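Faraji Athumani
26 January 2025
Thread on setting and clearing a small table, mostly for people who eat off trays like I do.

1/ I've been writing up table stuff since December and the one I get asked about most is the plain single setting. One plate, one knife, one fork, one placemat, one tray. No glasses, no spoons, no napkin rings.

2/ My rule is that the mat goes down first and doesn't move again. Everything gets lined up to the mat. If you line things up to the table edge and the mat is a bit crooked, the whole setting looks crooked.

3/ Stripes help a lot with this. On a striped mat you can see right away if the fork is leaning. I used a plain mat for years and my forks leaned for years.

4/ The tray stays on the near side, the mat on the far side. I leave the full width of the tray free so nothing has to be carried over a plate.

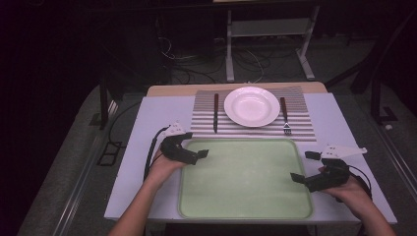 Wide-rim plate in the middle of the mat, knife on the left, fork on the right, green tray in front.

5/ Yes, I know, knife on the left. The usual way is fork left and knife right. I eat left-handed and I set it the way I use it. If you have guests, set it the usual way and let the left-handers swap.

6/ About the plate. It has a shallow bowl in the middle, so it works for pasta, stew, rice with sauce, pretty much anything I cook on a weeknight. People sell these as pasta plates or soup plates. I own one kind and use it for everything.

7/ The wide rim is the part I like. You can pick it up with your thumbs on the rim and keep them out of the food. It also takes up more cupboard space than you'd think, so measure first. Minja has a version with a narrower rim if your shelves are tight.

8/ The sheet under it all is there to save the wood. I wash mine at 40 with the dish towels. It doesn't need ironing if you pull it flat while it's damp.

9/ Someone asked if the tray is from Cliltden. No, it's from Zedimell and I paid 149 for a set of 3 trays, which I thought was a lot. I've had more than 4000 views on the post where I complained about the price, so I guess other people thought so too.

10/ What I look for in a tray: a raised rim, rounded corners and a matte top. A shiny tray lets a knife slide as soon as you tilt it. Speckled is good as well. Crumbs don't jump out at you between wipes.

11/ Knives go on the tray flat, near a corner, never hanging over the rim. I had one tip off the edge once and it landed by my foot.
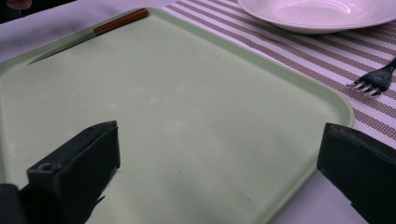
Clearing up, same table

12/ Cutlery first, plate last. If you take the plate first you end up going back for the small things, and that's when one gets left on the mat.

13/ Shake the mat over the sink. Woven ones hold on to rice. Esia makes a wipe-clean mat and I tried it, but the plate skated around on it - went back to my striped one.

14/ Wipe the tray, then stand it on its long side to dry. Don't stack it wet.

15/ Next thread is the drawer where all this lives. Send me your questions about dividers before then.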